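Drivers should not need a second download

My fingerprint reader stopped working in February after a routine update. The Tamden support page offered a driver, and the driver turned out to be an installer for something called Stutix, which then fetched the real file. It was 900 MB. The reader does one job.
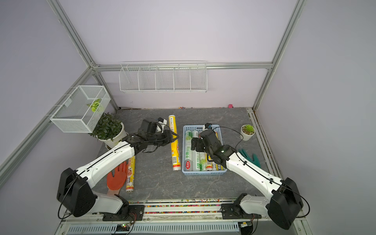
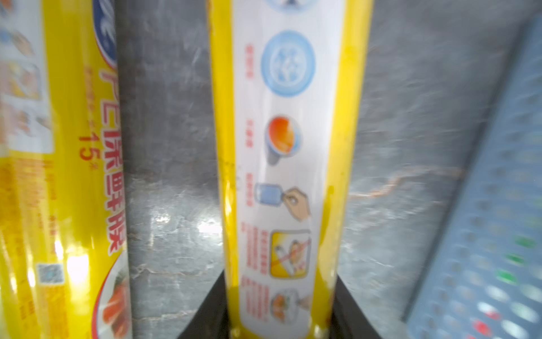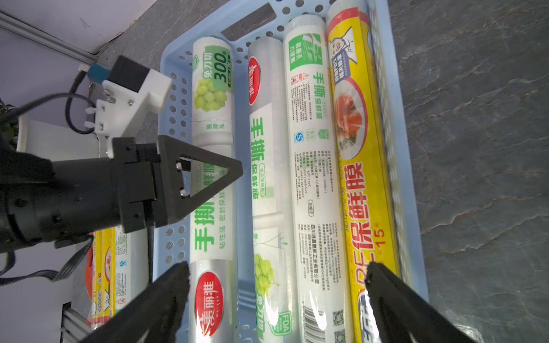 Plastic wrap rolls, in all three photos.

I don't mind waiting for a file. I mind clicking through 11 screens to get it, two of them asking for my email address. Gruvell still puts its drivers on a plain page with the version number beside each one – you pick yours and leave. Other hardware makers should copy that, and keep the old versions up as well. I ended up going back to one.

Siiri Paulauskas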